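4.2 Housing and Base Support

Interviews and site records from the Randanstead depot cover the period after the transport wing's older airlifters were placed on the retirement list. The list set an order for withdrawing airframes, but it did not set an order for moving the people who maintain them. Two squadrons were told to stay in place until the last aircraft left. A third was told to prepare for transfer, and then to wait. Housing was the first area in which the effects of this waiting period could be measured.

At the start of the study the depot had 464 maintenance personnel on its rolls. Of these, 70 lived in family units on the base and the rest lived either in barracks or in rented homes off the base. Leases for family units are normally signed for two years. During the waiting period the housing office issued extensions of a few months at a time, and families renewed them as each one ran out. Respondents in family units reported more trouble planning school enrollment and spouse employment than those who rented off the base, although the two groups gave similar answers on pay and workload.

The condition of the units was not a major complaint. Kitchens and bathrooms had been renovated under the Vostine housing contract before the retirement list was published, and most respondents rated them as good or very good (Figure 3). Complaints about the buildings dealt mainly with heating and parking.
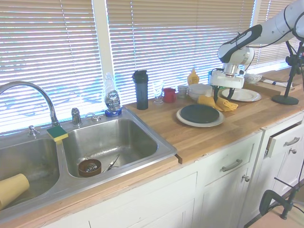 Figure 3. Kitchen with a double-basin sink, wooden countertop and window blinds.

The satisfaction scores need to be read with this in mind. A general question on quality of life produced a fairly high average, and an earlier internal review took this as a sign that the delay had done little harm. When the building questions are removed and only the planning questions are kept, the average drops sharply. Respondents were content with where they lived and unhappy about not knowing how long they would live there. A single combined score hides that split.

Base support services showed a similar pattern. The clinic, the child care center and the commissary were all funded by headcount, and headcount was forecast from the retirement schedule. Each time the schedule slipped, the forecast stayed low while the actual number of users stayed high. The child care center closed one of its 8 rooms in February on the expectation that the third squadron would be gone by spring. The squadron did not leave, and the waiting list grew until the room was staffed again. The clinic handled the same problem by borrowing staff from the Dimaculangan annex, which had spare capacity and was within driving distance.

4.3 Retention of Skilled Maintainers

Retention is harder to tie to the delay. Maintainers who work on an aging airframe hold skills that do not transfer in full to its replacement, and some would have left under any schedule. We therefore compared those in structural repair, whose training carries over well, with those in engine work, whose training carries over poorly. If the delay alone drove departures, the two groups should have left at similar rates.

They did not. Engine maintainers left sooner and in larger numbers, and those who gave a reason most often named the lack of a seat in the conversion course. The course was open only to personnel with a confirmed transfer date. Personnel in the waiting squadron had no such date and could not apply, even when seats went unfilled.

Supervisors dealt with the loss in several ways. Some moved inspections to the night shift, where experienced staff were easier to hold. Others used the Celurell scheduling tool to pool engine crews across squadrons. Pooling reduced the number of missed inspections but raised overtime, and supervisors disagreed on whether it could be kept up through a second year. The depot's records do not separate overtime caused by pooling from overtime caused by parts shortages, so we do not give an estimate.

The transfer date rule was changed on January 16, 2020, and applications from the third squadron were accepted from then on. Departures after the change fall outside our data.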